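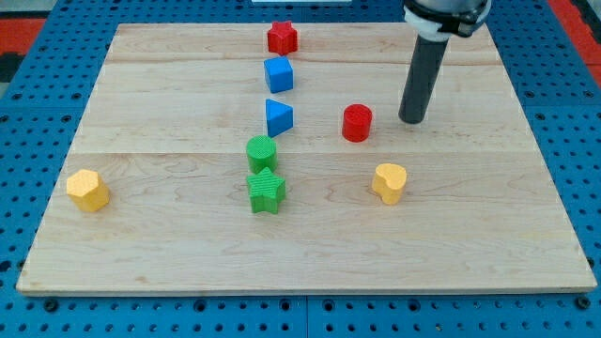

Page last changed: March, by E. Peixoto

Unit 6: Movement in glued panels

Wood takes up and gives off moisture until it balances with the air. It swells and shrinks across the grain far more than along it - for most joinery the change in length can be ignored. A panel made of planks joined edge to edge adds up the movement of every plank in it.

Estimating movement

Change in width = width x movement coefficient x change in moisture content (in percentage points).

Worked case: a panel 500 mm wide, coefficient 0.002, moisture content rising by 4 points. The change is 500 x 0.002 x 4 = 4 mm. A groove or slot must leave room for all of it. Repeat the sum for a rise of 9 points before the Wednesday class.

Cupping

A flat-sawn plank tends to cup away from the heart side as it dries. Malhotra's notes advise turning alternate planks over; Adamczyk keeps all heart faces the same way and holds the panel flat with battens. Both are accepted in the written paper if the fixing is shown.

Curled or swirling grain does not follow the tabulated coefficients well. Treat the result as a lower bound and plane with a fine cut.

Fixings

Screws through a batten go in slotted holes, except the middle one, which is fixed. Do not glue a batten across its full length.

Reading: Leblanc, chapter 6, omitting the section on veneers.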